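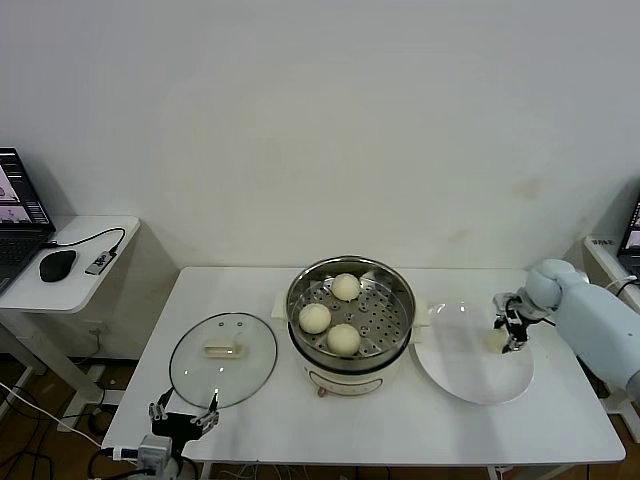
Minutes of the meeting on the open day at the Jarkevum workshop

Date: 2020-06-22
Place: upstairs meeting room, Kellwood building
Present: Edith Valderrama (chair), Evaristo Bautista, Milagros Manalo, Seren Humphreys, Normunds Rimkutė (minutes)
Apologies: none received

1. Opening and agenda

Edith opened the meeting and asked if there were changes to the agenda. Seren asked to add the question of parking. It was put under item 7. The agenda was then accepted.

2. Minutes of the previous meeting

The minutes were accepted with one correction. In item 4, "Maihi will pay for the floor mats" must be read as "Maihi will lend the floor mats". The mats have arrived and they are stored behind the door of the small kitchen.

Open actions from last time:
— Evaristo to ask the building office about the side entrance. Done. We may use it, but the door must be closed again after each group.
— Milagros to write the text for the invitation. Done, see item 4.
— Seren to find out if the school groups need a separate form. Not done yet. The action stays open.

3. Report on the trial demonstration

Evaristo reported on the trial of the steamed bun demonstration, which was held for the colleagues from Maihi. The purpose was to see if the program of the open day can be shown to people who do not work with robots, and how much explanation it needs.

The task was presented in this order. The robot takes the lid from the steamer pot and puts it down on the table. Then it takes the buns from the steamer basket and places them on the plate. Both arms are used. Evaristo explained that the lid is the part that the guests like the most, and the buns are the part that is the most difficult for us, as a bun is soft and smooth and it has no edge to hold. If the gripper closes too much, there is a mark in the bun. If it closes too little, the bun stays in the basket.

The Maihi colleagues saw the task several times. Evaristo did not keep an exact list of good and bad attempts, and Edith asked that this is done at the next trial. It was agreed that a simple sheet of paper with marks is sufficient. Evaristo remembers that one bun fell between the pot and the plate, and that the guests were not disappointed by this. One of them asked to see it again.

Remarks from the Maihi colleagues, as noted by Evaristo:

They could not see into the basket from where they stood. The rim of the steamer hides the buns for a person of normal height who stands behind the line. They asked for a lower table or a step.

They did not understand when the robot was waiting for us and when it was "thinking". They would like that the person who presents says this aloud.

They asked if the pot was on. Evaristo told them it was not heated for the demonstration. They found this a pity, but they understood it.

They liked very much the moment when both arms are moving together, and they would like it to be longer.

Discussion: Milagros said that the speed is a problem for children. In the trial the arms were moving at the reduced speed, and after some minutes a child will look at another thing. Evaristo answered that he does not want to increase the speed when there are guests in the room. Edith agreed with him. The speed stays as it is, and the presenter must fill the time with talking. Milagros offered to write a short text for this, with questions that can be put to the children while the arm is moving, such as "which hand will it use now?"

Seren asked about steam. She would find it more attractive if there was some. Evaristo explained that hot water next to the cables is not acceptable, and also that steam on the camera glass would make the images useless. Seren accepted this. There will be no steam.

Decision: The bun demonstration will be in the program of the open day, without heating and at reduced speed.
Action: Evaristo to run one more trial and keep a written list of attempts.
Action: Milagros to write the text for the presenter.

4. Invitations and number of guests

Milagros reported that 400 invitations were printed. Most of them are given out in Jarkevum, the rest is with Maihi. Until now 93 persons have registered. Milagros thinks that more will come without registration, as it happened in February with the evening lecture.

Edith reminded the meeting that the limit for the Kellwood building is 400 persons in one day, and this number is from the building office and it cannot be discussed. Nobody expects to reach it. The more important limit is the demonstration room itself. It was decided to take groups of 5, with one presenter. Normunds asked what we do with a family of six. Edith said the presenter may decide this at the door.

Decision: Groups of 5, entering by the side door and leaving by the corridor.
Action: Seren to make the list with entry times and to put it at the reception.

5. Second station: close view of the gripper

Seren introduced this item. She proposes that the guests do not only see the whole robot from a distance but that they also see what the gripper does from near. Many people at the last visit asked what the "hand" looks like, how the fingers move, and if it can feel. From behind the line this cannot be shown well. Her proposal is to show the view of the wrist camera on a large screen, together with the robot working, so that everybody can follow the fingers when they open and close. 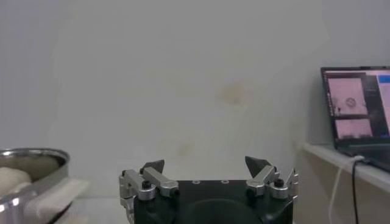 Evaristo is in favor. He noted that the wrist view is sometimes confusing for a person who sees it for the first time, as the whole room appears to move when the arm moves, and the fingers stay at the same place. He proposed to begin with the arm standing still. The presenter opens and closes the fingers a few times, and only after this the task is started.

Milagros asked if the guests can get dizzy. Evaristo has not seen this, but he does not look at the screen for a long time himself. It was agreed to put some chairs in front of the screen.

Edith asked what exactly the station will show. Seren suggested that simple things from a kitchen are used, for example a bowl and a cloth, so that it fits with the buns. A cloth is a good object for this purpose — it never lies in the same way two times, and the guests will understand without explanation that this is difficult. Evaristo warned that the cloth task is less reliable than the bun task. He would present it as work which is not finished. Edith found this correct and said that an open day may also show what we cannot do yet.

There was a discussion on the question of touching. Seren would like that the guests can touch a gripper. Evaristo does not allow this with the gripper on the arm. There is an old spare gripper in the cupboard which can be placed on a table without power, and the fingers can be moved by hand. One of the joints is stiff and must be cleaned first.

Decision: There will be a second station with the wrist view on a large screen and a spare gripper to touch.
Action: Seren to borrow the screen from Imeo and to check which cable it needs.
Action: Evaristo to clean the spare gripper.

6. Safety and order in the room

Normunds went through the list for the room. The following points were agreed:

The line on the floor will be made new, in a color that is easy to see. The present tape is coming off in the corner by the door.

All cables on the floor will be covered or fixed before the first group enters. Evaristo and Normunds will do this together on the evening before.

One person stands at the emergency stop during every demonstration. This person does not present and does not answer questions. Milagros asked if this can be the same person for the whole day. Edith said no, it should change after every second group, as the attention becomes less.

Guests do not eat the buns from the demonstration. Milagros proposed that other buns are offered in the corridor at the end, so that nobody asks for the ones on the plate. The idea was received well. She will ask the bakery for a price. A small card with the ingredients has to stand beside them.

The mats from Maihi will be laid behind the line.

Normunds also asked about the wall behind the table, which could be painted before the open day. Edith will ask the building office, but she does not want paint smell in the room in the last days. If there is no answer this week, the wall remains as it is.

Action: Normunds to buy tape and cable covers.
Action: Milagros to ask for the price of the buns.
Action: Edith to ask about painting.

7. Other matters

Parking: Seren reported that the places in front of the building are also used by the customers of the shop next door. The shop has agreed that we put a sign. Guests with cars will be sent to the field behind Kellwood. If it rains much the field cannot be used, and Seren will look for another solution.

Imeo asked if they may bring their own leaflets. This was approved, if the leaflets stay on the table in the corridor.

Photographs: Milagros will put a note at the reception that pictures are taken during the day. Persons who do not want to be in a picture can say it there and receive a colored sticker.

Evaristo asked that the workshop is not used for other work on the day before, so that the position of the tables does not change. When the table was moved a little before the Maihi visit, he had to set many things again. Edith will put this in the calendar and write to the other users of the room.

8. Next meeting

The next meeting will be held directly after the second trial, in the workshop and not upstairs. Evaristo will send the date to all. The list of attempts and the text for the presenter will be the first items.

Edith closed the meeting.

Minutes written by Normunds Rimkutė. Please send corrections by e-mail before the next meeting.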